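Notebook, May, third entry on the Drevine trial

Okay, picking up where I left off before lunch. We have the Drevine simulation package on a trial license from Bajwa, and the question Yara Sabbagh wants answered is whether it's good enough that we can stop building every tabletop job by hand in our own setup. I've had two full afternoons with it now, so here's where my head is.

Install was painless this time! The first go (see last entry) died on a driver mismatch, and the fix was in a support note I should have read. For whoever picks this up after me: use the installer in the Kundley share and skip the one linked in the welcome email, that one is older and will happily overwrite your config folder. Ask me how I know.

The two-arm kitchen-ish tabletop pack is the part I like best. You get trays, open boxes, a bit of produce, and both hands are fully jointed, so I can bend one finger and leave the rest alone. I spent way too long just posing the left hand next to the green thing on the tray. The wood looks great too, the grain on the tabletop and the darker floor in the box both hold up when I zoom in, and our old setup never got anywhere near that. 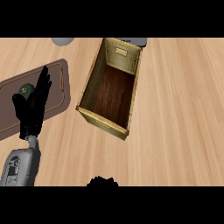 Speed next. I queued 200 resets overnight on the desktop under my bench and 16 of them hung, all at the same spot, right after the objects get dropped into their start positions. The log says "settle timeout" and nothing else, which is not a lot to go on. I bumped the timeout and started another batch of 200 before I sat down to write this. If it's only the timeout I'll be pretty happy, but I have a feeling it's the collision shape on one of the props. Bajwa's support person promised me an answer by 4 p.m. and it's 3:20 now, so we'll see.

Things that bug me, while I remember them:
The camera settings live in a different menu from the camera. Why!
Thumb limits on the hands are in radians in one file and degrees in the other. I lost an hour to that.
Saving a layout under an existing name gives you no warning at all.

Pricing is where I get stuck. The quote is per seat, and the Festunport people next door would want in as well, so it's really 2 seats minimum and probably a floating one after that. Yara, can you ask if the trial layouts carry over to the paid license? I've built a bunch and I'd hate to redo them.

Next up: swap the props one at a time until the hang goes away, then try the right arm, which I've barely touched. Also find out who has the spare monitor cable.

3:50, still no word from support. Second batch is running.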